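Call for participants: shared meals and older renters study

Nasach is looking for people aged 65 and over who rent their home and live alone to take part in a study about eating with others. The study runs in Cistadeo and Sarmiento and goes for 3 months.

You do not need to be a good cook. You do not need to have taken part in research before.

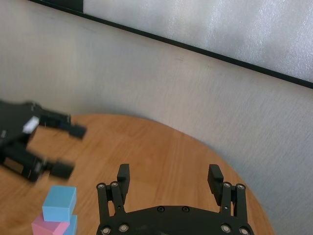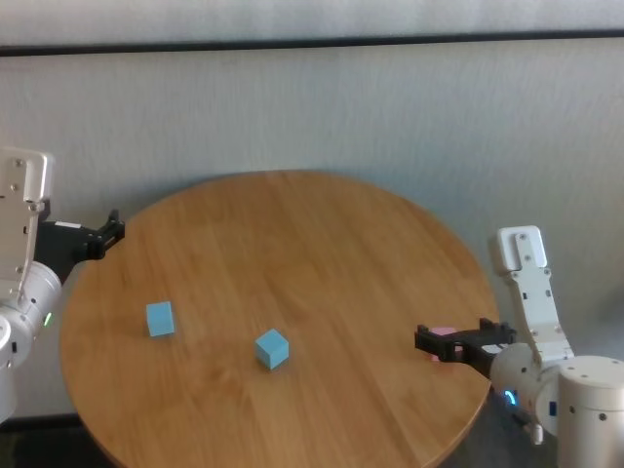
Margaret, from the pilot group, told us she had expected a lot of forms and was surprised that most of her time went into talking over lunch. She also said the diary was a nuisance in the first week and that we should warn people about it, so consider this the warning.

What the study is about

Many renters in their sixties and older eat most of their meals alone. Some like it that way and some don't. We want to find out what makes it easier or harder to share a meal with a neighbour or a friend: the size of the kitchen, the cost of food, getting home after dark, rules in the building, not knowing who lives next door. The results will go into a plain-language report for housing providers and local councils.

What you would do

Come to one group lunch a month at a table of other participants. Lunch is provided. Each one takes two hours, including a group discussion at the end.

Keep a short meal diary for the first two weeks of each month. You write down what you ate, where, and whether anyone was with you. There is a paper version and a phone version.

Have one interview at the end, at your home or over the phone - whichever you prefer. It takes up to an hour and is recorded with your permission.

Who can take part

You can apply if you are 65 or over, live alone, and rent privately or from a community housing provider. You should be able to get to Cistadeo or Sarmiento on your own or with a support person. Support people are welcome at the lunches and are fed too.

We can't take people who own their home or live in residential aged care this time. If you have a serious food allergy, please tell us when you apply so we can talk through the menu with you first.

We have 100 places. If more people apply than we can take, places will be drawn by ballot and everyone will hear back either way.

Payment

Participants receive $300 in total, paid as $200 after the second month and $100 after the final interview. Bus and train fares to the lunches are paid back on the day. If you leave early, you keep whatever you have already been paid. Payments may affect some benefits, so check with your benefits office if you are unsure.

Your privacy

Your name will not appear in the report. Diaries and recordings are stored by Poveck, which handles our records, and are destroyed once the report is finished. You can withdraw at any time and you don't have to give a reason.

How to apply

Ask for an application form at the Nasach front counter, or have one posted to you. It is two pages long. Someone can fill it in with you over the phone if reading or writing is difficult. Applications close at the end of December 2025 and the report is due out in September.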